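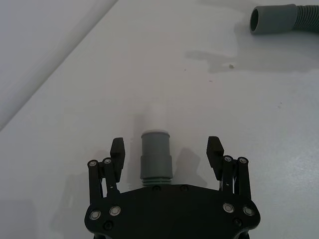
Womit fängt man an, wenn man eine ganze Kiste Rohrteile sortieren will?
Mit den grauen, finde ich. Die sind am leichtesten auseinanderzuhalten, und man hat schnell das Gefühl, voranzukommen.

Graues Formstück aus Kunststoff, aufrecht hingestellt. Oben glatt, in der Mitte der etwas breitere Kragen, unten das gerippte Gewindestück. Seidenmatt, ganz leicht ins Bläuliche – ich mag die Farbe ja wirklich!

So, und jetzt erst mal hallo und willkommen auf meiner kleinen Galerieseite zum Thema Rohrteile. Wer über die Gartenseiten hergefunden hat, weiß schon, dass bei uns in Edham seit Juli ein Regenwassertank mit 2.000 Litern hinterm Schuppen steht und dass von da aus Leitungen zu den Beeten gelegt werden sollen. Für alle anderen die Kurzfassung: Der Tank steht, die Leitungen noch nicht. Dafür habe ich von Albertina Valente drüben in Markton eine Kiste mit Fittings übernommen, alles Restbestände von Simiyu, einem Sanitärhandel, der sein Lager auflösen wollte. Bögen, Muffen, Übergänge, Endkappen, und das alles kunterbunt durcheinander. Ich habe mich gefreut wie ein Kind (mein Mann weniger, der musste die Kiste tragen).

Ein paar Sachen, die ich beim Sortieren gelernt habe und die vielleicht jemandem helfen:

Aufrecht hinstellen, immer. Liegend rollen einem die runden Teile davon, und man sieht den oberen Rand nicht richtig. Stehend erkennt man auf einen Blick, wo der Durchmesser wechselt, und kann gleich nach Höhe ordnen. Bei mir kommt das Gewinde nach unten, aber das ist Geschmackssache, Albertina macht es genau andersherum und schimpft jedes Mal mit mir.

Gewinde mit der Fingerkuppe prüfen. Einmal rundherum fahren, dann spürt man jeden Grat und jede Macke sofort. Mit einer alten Zahnbürste bekommt man auch den Staub aus den Rillen, das geht trocken am besten. Was trotzdem hakt, lege ich in eine Extraschale und probiere es später mit einem passenden Gegenstück. Bitte nicht mit der Zange nachhelfen, dann ist das Gewinde endgültig hin.

Innen und außen messen. Ich habe am Anfang nur außen gemessen und durfte die ganze Gruppe noch mal anfassen. Ein einfacher Messschieber reicht völlig, meiner ist uralt und geht immer noch. Die Maße schreibe ich auf Kreppband, das klebt gut und geht vom Kunststoff wieder sauber ab.

Helle Unterlage! Graue Teile auf einer dunklen Werkbank sind eine Zumutung, besonders abends. Auf Weiß sieht man jede Kante, und wenn eine Dichtung herausfällt, findet man sie auch wieder. Ich habe früher immer ein altes Bettlaken ausgebreitet, das hat aber dauernd Falten geworfen und dann standen die schmalen Teile schief. 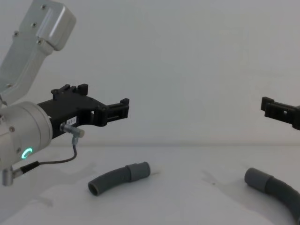

Weiße Tischplatte vor weißer Wand, Oktober 2021

Mehr Platz braucht man fürs Sortieren gar nicht, nur ordentlich Licht und eine glatte Fläche. Ich arbeite gern von links nach rechts: links das Ungeprüfte, rechts das Fertige, und in der Mitte immer nur ein einziges Teil. Klingt pingelig, aber seit ich das so mache, landet mir nichts mehr im falschen Kasten. Für die Kästen selbst nehme ich die stapelbaren von Uton in der kleinen Größe. 4 davon passen nebeneinander ins Regal, die Deckel lasse ich weg, die verlege ich sowieso.

Gefragt wurde ich noch, ob sich das mit den alten Teilen überhaupt lohnt. Für den Garten auf jeden Fall, solange die Gewinde in Ordnung sind und man neue Dichtungen einlegt. Im Haus würde ich es lassen und jemanden holen, der sich auskennt – Trinkwasser ist eine andere Baustelle. Und wer Übergänge sucht: Schaut lieber zweimal hin, ob das Gewinde innen oder außen sitzt, bevor ihr losfahrt. Ich bin wegen so etwas schon 3 Mal nach Markton und zurück.

Die Bögen und Endkappen kommen auf die nächste Seite, da bin ich noch am Messen. Falls jemand passende Flachdichtungen übrig hat, schreibt mir gern ins Gästebuch, ich tausche auch gegen Muffen oder gegen Tomatensamen (davon habe ich dieses Jahr viel zu viele).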